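The Long Way Around a Teacup

Hamish McIver has a drawer full of fingers. Some are rubber, some are printed plastic, one pair is wrapped in bicycle tape, and all of them have at some stage been bolted to the end of a robot arm and asked to pick up something from a kitchen.

"That lot's the graveyard," he says, giving the drawer a fond rattle. "Though I keep pulling things back out of it."

I came to his workshop to watch two gripper designs go head to head, and I'll admit I expected to be done by lunch. How much is there to say about a pair of pinching fingers? Quite a lot! By mid-afternoon I was sitting on an upturned crate, arguing about fingertip angles with a man I'd only met that morning.

The contenders are called Flamerum and Skitberg. Hamish draws up all his own designs, and the names come from a list his daughter made when she was small. Flamerum is the older one, with broad, blunt tips and a soft lining. It's forgiving, and it will hang on to a rubber ball or a rolled-up tea towel without much fuss. Skitberg is the newer design, slim and stiff, and Hamish has been colouring in the margins of his notebook with ideas for it since last March.

His test is simple to describe. Dishes and food go out on a bench, a person drives the arms by hand from a pair of matching controllers, and everyone has a go with both designs. Each driver gets 12 tries per gripper. A try counts if the object ends up where it was meant to go, and a dropped cup costs you the try and your share of the biscuits.

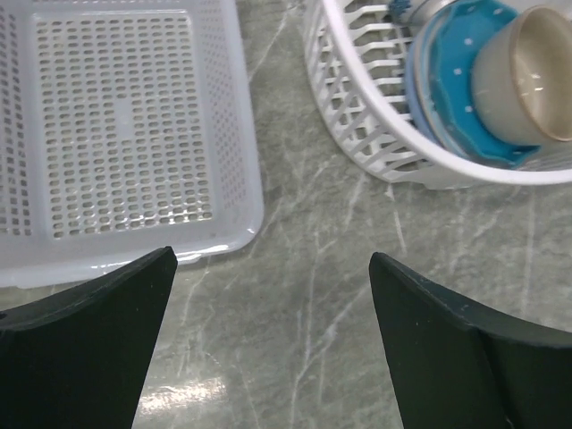

Fingertip shape is where Hamish gets properly excited, and it took me a while to catch up with him. A blunt finger needs room on both sides of whatever it's grabbing, and crockery never leaves you that room. From the wrist camera you see the two black fingers narrowing towards each other, and past the right one is the rim of a white basket with a cream cup tipped on its side, resting against a polka-dot dish. A person would slide one finger inside the cup and a thumb outside and never think about it. With Flamerum, I kept nudging the dish before I got anywhere near the cup. With Skitberg, I could get one tip inside the rim and the other tip outside it, and up it came on my second go. I yelled. Hamish was very decent about it.

The slim design has its own problems. A narrow tip puts all the squeeze into a small patch, so a smooth cup can swing around like a pub sign once it's off the bench. You learn to grab close to the handle side, or to come in lower, or to move slowly and hope. Flamerum hardly swings anything. If you can get it around an object in the first place, it holds on like a toddler with a biscuit.

Then there's the matter of cameras. Hamish runs small ones at the wrists and a fixed one looking over the whole bench, and he's as opinionated about these as he is about fingers. The wrist view is wonderful for the last few centimetres and close to useless before that. You're peering down a funnel. On a shiny marble-look surface you also get glare, and my eye went straight to the bright patch every time when it should have been on the fingertips. The overhead view tells you where your elbows are — and with two arms sharing one bench, you do want to know where your elbows are.

I drove with the wrist view alone for a while, to see what would happen, and ran the left arm into the right one within minutes. With only the fixed view I stayed out of trouble but kept closing the fingers on thin air, a whisker in front of the thing I wanted. Most drivers end up flicking their eyes between the two screens, and Hamish reckons the good ones stop noticing they do it.

The arms themselves are nothing exotic. The pair, with their controllers, cost him 4,000 dollars, and he has replaced 3 motors since. What he's fussy about is the mounting. Both arms are fixed at the front of the bench so they reach away from the driver, the way your own arms would, and he says new drivers settle in much faster that way. I believe him. My hands knew which arm was which long before I'd learned the buttons.

Food is the harder round, and the more entertaining one to watch. Fruit rolls and plastic bags slump. A bag gives you nothing solid to close on, and when you do get a pinch of it, the weight inside shifts and the whole thing changes shape under you.

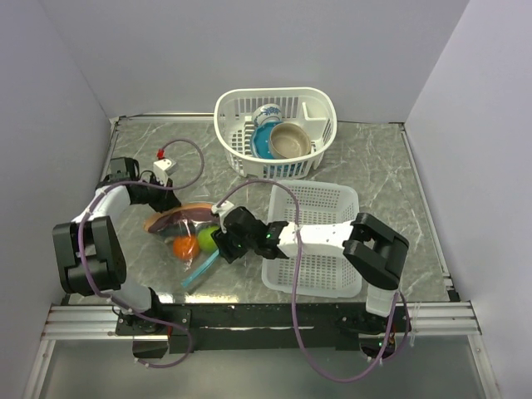 Both arms reach in towards the bagged fruit, with the dish basket behind.

Flamerum ought to win this round, and for loose fruit it did, easily. An orange sits in those soft pads as if they'd been made for it. The bag was another story. Skitberg's pointed tips could pinch up a fold of plastic and keep it, while the broad ones tended to skate over the top. The best trick I saw all day used both arms, one to hold down a corner and the other to work along the seal. It was slow, and I found myself leaning forward for the whole of it.

Hamish has a third controller on the shelf, a secondhand Panasiuk with a trigger for each finger, and he let me try it near the end. I loved it for a minute and then my hand cramped. He's fonder of the plain squeeze handles, which give a light push back as the fingers meet something. It's a faint feeling, a bit like pressing on a cushion through a coat, but I dropped far fewer things with it.

So which gripper goes in the drawer? Neither, for now. Hamish is already sketching one called Zirkinis, with Skitberg's slim tips and a strip of Flamerum's soft lining set back behind them, so the point gets in and the pad does the holding. He showed me the first printed finger, still rough along one side, and was looking for the sandpaper when I left.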